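5 Recording demonstrations

5.1 Before the first take

This section covers recording pick-and-place examples on the two-arm table with the Bratico recorder. Mounting the arms and wiring the controllers are dealt with in section 3. Camera calibration is in section 4 and must be complete before any of the steps below.

The table surface is marked out in squares with blue tape. The tape is a guide for the operator when laying out objects. The learning system receives no separate grid data and the recorder does not store square numbers unless they are typed into the note field.

1. Switch on both arm controllers and wait until each teach pendant shows its start page.
2. Release the emergency stop on each pendant. Both must be released even if only one arm will be used.
3. Start the recorder and open the project. Projects copied from the Stirkberg site open as read-only and must be saved under a new name.
4. Type the operator's name and the task name. Use the same spelling every time. The recorder treats "plate to basket" and "Plate to basket" as two separate tasks.
5. Check that every camera view is live. A frozen view is shown with a grey border.
6. Send the arm to its rest position with the Home key.

CAUTION: Keep hands and sleeves off the taped surface while an arm is enabled. Objects may be moved by hand only when the pendant reads Paused.

5.2 Laying out the objects

Each task has a layout card giving the objects, the permitted squares and the goal. Follow the card for what goes on the table, but vary where it goes. A set in which the plate always occupies the same square will teach the arm to go to that square, with or without a plate in it.

1. Pause the arm.
2. Place the containers first, then the small objects.
3. Keep every object inside the reach of the arm that will pick it up. The reach is shown as a shaded area in the recorder's plan view.
4. Leave enough room beside each container for the gripper fingers to come down without touching the rim.
5. Step clear and press Resume.
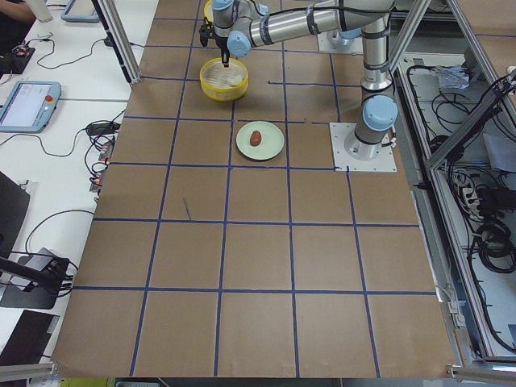

Figure 5-1. Gripper over the yellow container, with the green plate on the near side.

Note: Small objects may be placed on a plate or directly on the surface, as the card requires. Do not mix the two under one task name.

5.3 Recording a take

A take is one complete attempt at the task, from rest position to rest position. A normal take lasts up to 30 seconds. The recorder does not stop by itself.

1. Press Record. Wait for the tone before moving the arm.
2. Bring the gripper over the object at a steady height, then lower it straight down. Sideways movement near the surface is the usual cause of knocked containers.
3. Close the gripper. Wait a moment before lifting so that the closed position is clearly present in the data.
4. Lift, carry and lower. Avoid long stops in mid-air — the system learns pauses as readily as it learns movements.
5. Open the gripper and raise it clear before moving away.
6. Return to the rest position and press Stop.
7. Mark the take Good, Recovered or Discard.

Use Recovered where the first grip failed and the operator put it right within the same take. These takes are useful and should be kept, but they are weighted separately in training. Use Discard where a person entered the working area, where the wrong object was moved, or where the arm halted on a fault.

When the task is to move a container instead of its contents, set the grip force to Low on the pendant before the first take. Grip the side wall and keep the container close to the surface
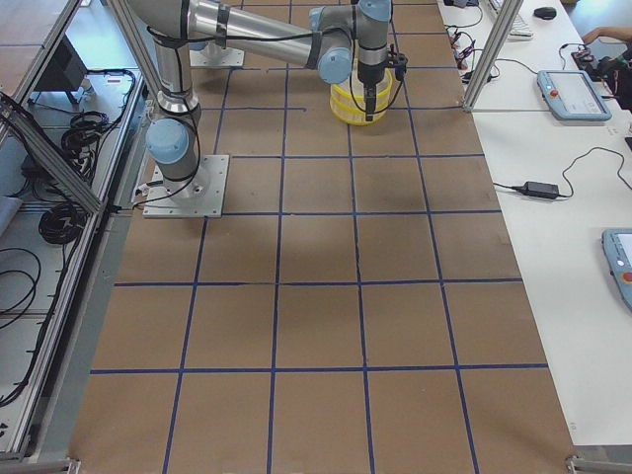 while it travels, so that it is not dropped from a height if the fingers slip. Set the force back to Normal before returning to small objects. The recorder saves the force setting with each take but gives no warning when it changes.

CAUTION: Do not pull a container free of a closed gripper. Open the gripper from the pendant.

5.4 How many takes

The number needed depends on the task. The reference set for the container task, recorded at Mutville, holds 1204 takes. A first training run can be made with 254, and is worth making at that point, before the operators have spent further days repeating a fault in the layout.

Change the layout after every 6 takes. Change operator at least once a day if two are available. Operators differ in speed and in the angle at which they approach an object, and both differences help.

5.5 Taking an object out of a round container

Approach from directly overhead. Lower the gripper until the fingertips are level with the middle of the object, and no further. If the object rests against the wall, close slowly and let the moving finger bring it away from the side. A take in which the gripper touches the rim but the object is still picked up may be marked Good, provided the container has not shifted into another square.

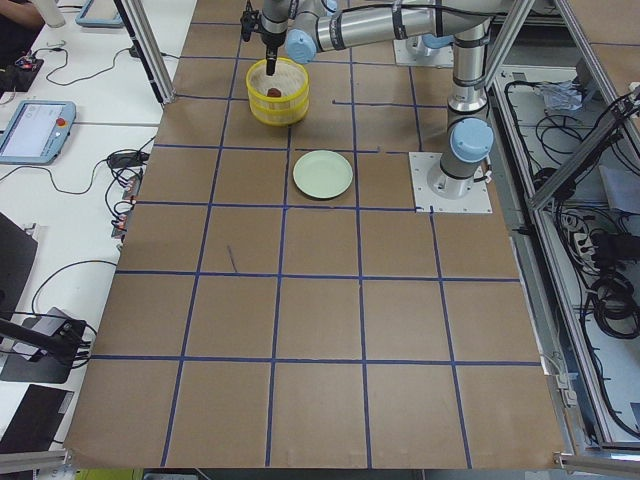

Can takes from the two arms be stored under the same task name?
Only if both arms have been calibrated against the same table origin (section 4.3). Otherwise store them separately and add the letter A or B to the task name.

5.6 Closing the session

1. Send both arms to the rest position and press the emergency stop on each pendant.
2. Select Close Session. The recorder checks each take for missing camera data and lists any that fail.
3. Delete the failed takes or mark them Discard. They cannot be repaired.
4. Copy the session to the Işık storage unit. Do not switch off the recorder until the copy is confirmed.

Note: Recorder versions issued before September do not check the gripper channel. For sessions made on those versions, open the first and last take by hand and confirm that the gripper trace is not a flat line.

Section revised December 20, 2019. Text: Ebise Dinsa. Checked on the table: Nisha Dixit.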